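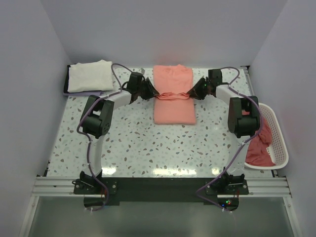 Chapter 4
Sharing the Table: Good Practice Around Small Robot Arms

When Hanne Karppinen set up her first teaching bench in Murton, she pinned a single sheet of rules above it, and I have a soft spot for that sheet because almost everything in this chapter grows out of it (and because it was written in green felt pen!). "Know where the arms can reach," it began, "and then keep your elbows out of there."

You may feel that an arm gentle enough to handle a shirt hardly needs a rulebook. I felt the same once, and a pinched thumb at the Vildale workshop changed my mind rather quickly. Two arms working on one piece of cloth can close on each other, or on you, and a cable that hangs happily while they rest may pull tight when they stretch.

So we shall take our time. Section 4.1 deals with walls, rails and fixings, and Section 4.2 with cables and how to tie them back. After that comes the stop button, where I lean heavily on the Lefèvre checklist, all 12 lines of it. Do keep a pencil handy as you read, and jot down anything on your own bench that you would like to put right before the first exercise.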